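Grants and Projects | Progress Reports

Sosa Housing Retrofit Program: Interim Report to the Tadesis Fund, November

Prepared by Ivana Villalba, project manager

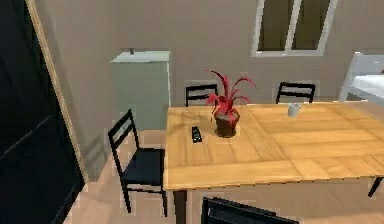

Room view, computer rendering: two-pane window, beige wall and pale green cabinet.

1. Scope

The grant covers draft reduction and attic insulation in 98 rental units on the Sosa estate. Work is limited to air sealing, loose-fill insulation and replacement of bathroom exhaust fans. Heating equipment is outside the scope.

2. Status

Air sealing is complete in 80 units. Attic insulation is complete in 39 of these. The gap between the two figures reflects the order of work – sealing has to pass a blower door test before the attic crew is released to a unit.

Eleven units failed the first test. In most of them the leakage was traced to plumbing chases behind the kitchen wall, which the original survey did not record. Nahuel Ocampo has revised the survey sheet to include them, and the failed units will be retested before the next payment request.

3. Procurement

Exhaust fans were ordered from Otard under the original quote. The first delivery arrived with the wrong duct collars and was returned. Replacement stock is on site. Insulation is supplied by Zindholm at a fixed price through the end of the grant period.

4. Tenant access

Access remains the main cause of lost crew time. Trinidad Ledesma now confirms each visit by phone the afternoon before, and crews start at 8:30 a.m. instead of 7:30. Missed appointments have dropped since the change, although the upper floors of Building C are still behind.

5. Budget

Labor is over plan on air sealing and under plan on attic work. We request approval to move the unspent attic labor to the sealing line. The total is unchanged. Josefina Aravena has sent the revised worksheet separately.

6. Next period

– Retest failed units
– Complete sealing in Building C
– Begin fan installation in Building A
– Submit meter readings for the units finished first

Questions on test data should go to Horacio Alarcón.

© Sosa Housing Retrofit Program | Contact | Back to top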